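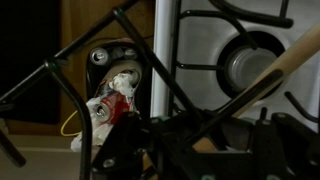
Maëlys Marchal reckons I should give up on gas altogether, and she said so twice in the comments on my last post about the kitchen. Her induction hob boils a pan in 2 minutes and wipes clean with a cloth.

I've thought about it. The trouble is that the flat in Meltden has old wiring and the electrician wanted a new cable run from the meter before he'd fit anything. That came to more than the hob itself. My landlord said he'd put in £200 and then went quiet, so it's staying as it is until April at least.

In the meantime I've been changing how I cook. I soak beans overnight and bring them up slowly with the lid on. Rice gets 10 minutes on the lowest flame and then sits with the heat off. I used to leave everything bubbling for 40 minutes while I did something else, and half of it stuck.

The gas bill dropped a little last month - some of that will be the milder weather, I expect.

A few of you asked about the lentil soup. It's two onions, a carrot, red lentils and a spoonful of cumin. I put lemon in at the end. I'll write it out properly when I've weighed the lentils.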